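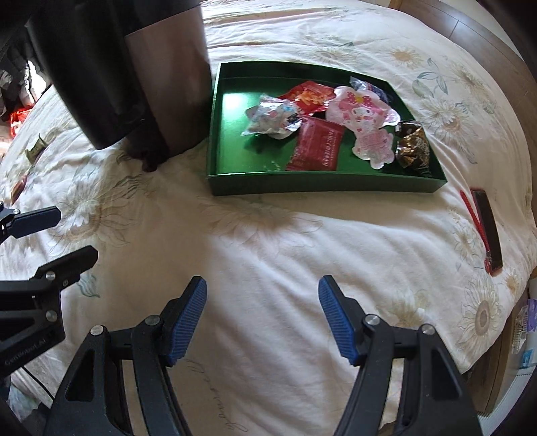
Clodura wrote to us in March that they had tried three tools for cutting their two-hand recordings into grasps, and in all of them a grasp on a candy wrapper was lost, so they wanted to know if Clakik would be different or only a fourth one. The question is fair and we try to answer it on this page, with the results that we have and also with the cases where the method is still weak.

Clakik Soft Pack
Grasp segmentation and training set for light packaging

Product type: software license with training set
Works with: recordings from two-finger hand-held grippers, one hand or two hands
Developed at: Hondthorpe
Current release: Soft Pack, second edition
Delivery: download or disk

What it does

Clakik takes a recording from a camera on a hand-held gripper and finds the moments when the fingers take an object and when they let it go. Most tools of this kind look at the opening of the fingers. When the opening stops getting smaller before the fingers are fully closed, they say there is an object. With a box or a can this is a good rule. With a foil or plastic wrapper it is a bad rule, for the wrapper is so thin at the sealed edge or at the twisted end that the fingers close almost to zero and the tool decides that the grasp was empty.

Our method reads two things together. The first is the finger opening, as before. The second is the motion of the small image region between the finger pads compared to the motion of the background. If the hand moves and the region between the pads stays with the hand, something is held. If the region moves away together with the background, nothing is held. The two signals are joined by a small network that gives one of 5 labels for every moment of the recording: approach, contact, hold, release, free.

The method doesn't need a force sensor. We tested with one in the beginning and it helped a little in the contact label, but many of our users don't have it in their grippers and we didn't want to make two products.
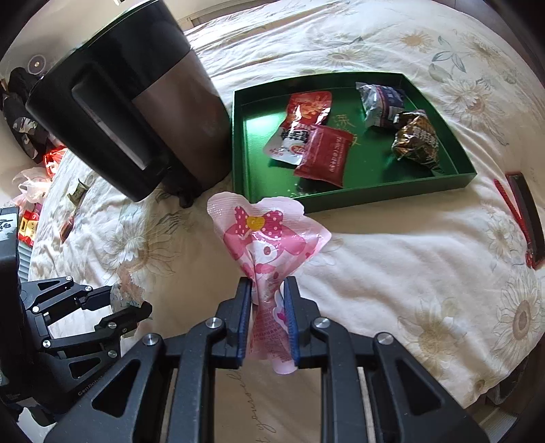

Pinch grasp on a pink wrapper, held at the twisted lower end.

What is in the training set

The second edition has 1,204 recordings with 2,690 grasps marked by hand. Each grasp was marked by two persons who worked separately, and where they didn't agree on the start of contact a third person looked at it. We keep all three opinions in the files, so you can see by yourself which grasps were difficult to judge.

The objects are small packed snacks and candies in foil, clear plastic and paper. They are picked up from trays and from soft surfaces such as bedding, in rooms where people live, with other things of the household standing near. The first edition was recorded on a hard table only. It was easier to record and the numbers looked nicer, but the models which were trained on it had big trouble when the surface itself moved under the fingers. A duvet makes folds when the finger pads press on it, and the folds go up between the pads, and for the old model this was an object. We had to collect from the start again.

Patterned cloth is also a part of the set. Printed flowers and leaves give good points for following the background motion, so the second signal is in fact more stable there than on a plain white sheet. We didn't expect it before we saw it in the results.

Results

We compared three versions of the method on recordings which were kept out of the training. The rooms in the test part don't appear in the training part.

Opening signal only: finds boxes well, misses many of the grasps on a thin edge, and makes false grasps on folds.
Motion signal only: finds thin edges well, but the start of contact comes late, as the hand must move before the signal exists.
Both signals (this is what you get): finds thin edges and boxes, and the start of contact is near to the hand marking in most recordings.

The full tables, for each kind of packaging, come with the documentation. We prefer that you read them there and not as one number on a web page. One number would mostly tell you how many easy objects we have put in the test.

For robot policies trained on the segments we have a smaller result. Harms used the set to prepare a policy for taking packets out of a tray, and adapted it with 50 recordings of their own. They reported to us that the policy tried again after an empty grasp, which their earlier policy did seldom. They also reported that it was slower. We believe both have the same cause, the longer contact segments, and there is now a setting for the length.

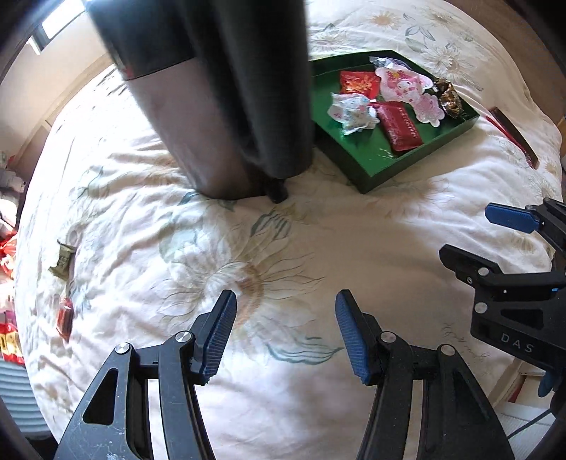

The same setting has an influence on two-hand recordings, so please read this part before you change it. When one hand holds and the other hand comes near, the second gripper often enters the view of the first camera. In the first edition the fingers of the other gripper were sometimes taken as an object. Now the tool has a mask for the other hand. It is computed new for every moment and it works also when only a part of the second gripper is in view, for example one finger pad at the side. If you make the contact segments very short, the mask has less time to become stable and you can get some false contacts at the moment the second hand arrives. We recommend to keep the standard value for two-hand work.

The recordings of the two hands must be matched in time. Clakik can do it from the video when both cameras see some common motion, but a common clock is better. If the difference is big, the tool stops and writes a message. It doesn't try to guess.

How to prepare your own recordings

You can use the training set alone, but most users add recordings from their own place. Some advice from our work:

Start with the fingers open and in view. The tool measures the open position from the first seconds, and if you start with closed fingers it has no reference.

Keep both finger pads visible to the camera the whole time. Pads with a clear color, such as blue, are found without any setup. For black pads on a black gripper you have to mark them once by hand.

Mix the packets. If each packet always lies in the same corner of the tray, the policy learns the corner. We change the positions between recordings and sometimes we put one packet partly over the other.

Let the mistakes stay in. A packet which slips from the fingers is useful for the training of the release label, and we cut out too many of these in our first edition. 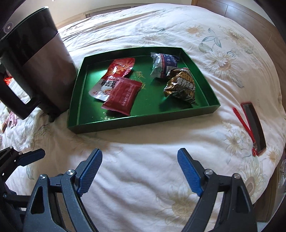
Light from a window is allowed and we have much of it in the set. The difficult thing is a shiny foil which changes its look with every small turn of the hand. The motion signal can lose it for a moment, and then you see a hold segment broken in two parts. There is a repair step for it, which joins two hold segments when the opening didn't change between them. It is switched on from the beginning.

Known limits

Fully clear plastic bags are weak. The background is seen through the bag, so the motion signal says the hand is free when it is holding. We don't recommend Clakik for this material yet.

Very slow hands are also weak. If the hand stays still after closing, there is no motion to compare and the contact label becomes long. The result gets correct again when the hand lifts.

Objects bigger than the opening of the fingers, which are pushed and not grasped, have no label. A few users asked for a push label. We collect recordings for it at Hondthorpe, but there is no date.

Requirements

A computer with a normal graphics card is enough for the segmentation. Training of your own policy needs more, depending on the policy, and it isn't part of this product. The input is video together with the finger opening for every image. When your gripper doesn't write the opening, Clakik can estimate it from the pads, with less accuracy for thin objects.

License and ordering

The license is for one laboratory or one company site, without limit for the number of persons. Updates inside the second edition are included. Users of the first edition pay only the difference and should write their old license number in the order form. For universities there is a separate price, please ask for it from your university address.

A small part of the set can be downloaded before you buy. It has the same file format as the full set, and we put into it also some of the recordings where the markers didn't agree.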